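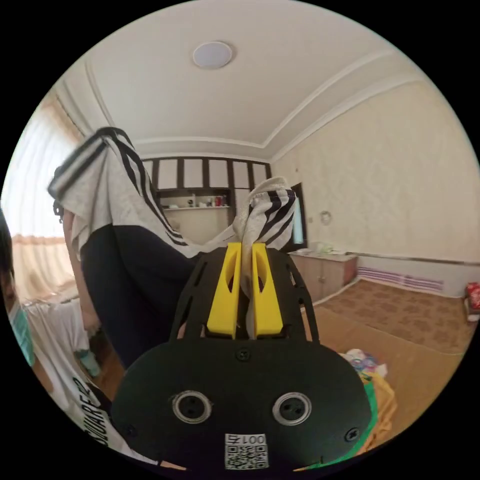 Most laundry trouble starts before the washer is switched on, and most of the rest happens in the hour after it stops. These notes cover sorting, washing, drying and folding for an ordinary household with one machine and not much space. Start with the sort. Three piles are enough for most homes: whites and pale colors, darks and brights, and towels and bedding. Striped things are the ones people get wrong. A white and gray cloth with black stripes belongs with the pale pile once it has been through a few washes and you know the black holds, but the first couple of times it should go in cool water with the darks. Anything that is twisted or bunched up should be shaken out at this stage. A knotted cloth goes through the whole cycle as a knot, and the middle never gets properly rinsed.

Check pockets while you sort. Tissues are the worst, then pens. Close zippers, undo buttons, and turn jeans and printed T-shirts inside out. Socks can go in a mesh bag if you are tired of losing them.

Testing for color

New red, navy and dark green cotton should be tested before it goes in with anything else. Wet an inside seam, press it between two layers of white paper towel, and wait a minute. If color comes off, wash the item alone in cold water and test again next time. Margarida Pinheiro, who ran the wash house in Clulleria for years, told me she tested everything up to the third wash. I stop when the towel comes up clean.

How much to load

Fill the drum loosely. You should be able to put your hand in flat on top of the clothes and turn it. Sheets and duvet covers need more room than you would think, and small items creep inside them, so button the cover closed first.

Use less detergent than the cap suggests if your water is soft. Ours is, and half a cap does a full load. If towels come out stiff or slightly slimy, there is probably soap left in them. Run them again with no detergent and half a cup of white vinegar in the drawer. Don't combine vinegar with bleach, ever.

Stains worth treating right away

Grass: rub in a little dish soap, leave for fifteen minutes, rinse cold.

Blood: cold water only, then a bar of plain soap. Warm water sets it.

Cooking oil: dish soap on the dry fabric, before any water touches it.

Coffee and tea: rinse from the back of the cloth so the stain is pushed out the way it came in.

Keep the item out of the dryer until the mark is gone. You can treat a stain twice or three times on a garment that has only been air dried. After a hot dryer you usually can't.
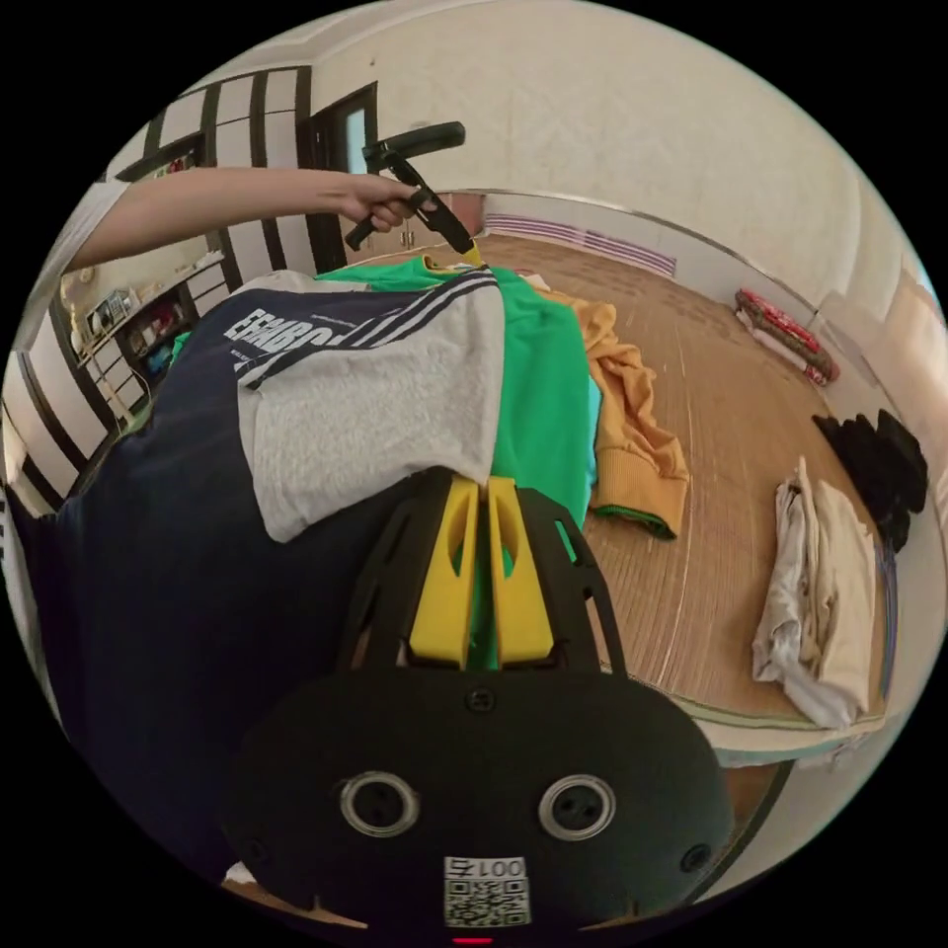 If you have to leave a stained item until morning, keep it damp in a plastic bag with a little soap worked in. It shouldn't stay there longer than a day or it will start to smell.

Drying

Take the load out when the machine stops. Give each shirt one hard snap by the hem and hang it by the hem, with the clips at the side seams. Hang trousers by the waistband with the pockets pulled out. Knitwear dries flat on a towel. An indoor rack should stand a hand's width from the wall, with the window open a crack, and in January I point a small fan at it. Jeans dried this way at breakfast time are ready to fold by evening.

Folding

Tip everything onto the bed and pull out the big pieces first. The pile gets smaller quickly and you can see what is left. After that, sort by person, then fold. Folding as you go and sorting afterward means handling every item twice.

1. Lay shirts face down and smooth them outward from the collar. Fold both sides to the middle, then fold up in thirds.

2. Fold T-shirts to the width of the drawer and stand them on edge. The bright ones fade along the fold if the drawer is left open in a sunny room.

3. Fold towels lengthwise in thirds, then in half. They can go straight onto the rail from there.

4. Put small and odd things to one side until the end. A sock without a partner waits in the basket through the next wash.

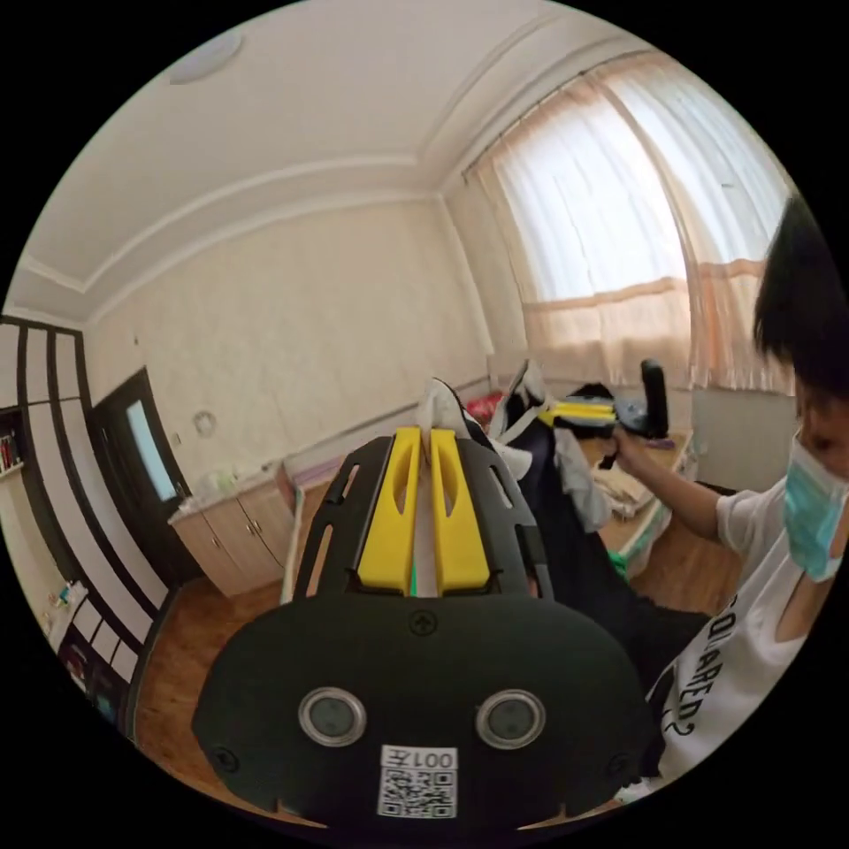

5. Put it all away in one trip per room, bedding first. Clothes left on a chair overnight need folding again.

Cleaning the machine

Once a month, run the hottest cycle empty. Wipe the rubber seal with a damp cloth, including the fold at the bottom where lint and hairpins collect. Pull out the drawer and scrub it with an old toothbrush. Leave the door and the drawer open between washes. The filter on a front loader is behind the small flap near the floor, and you will want a shallow tray and a towel under it before you unscrew the cap.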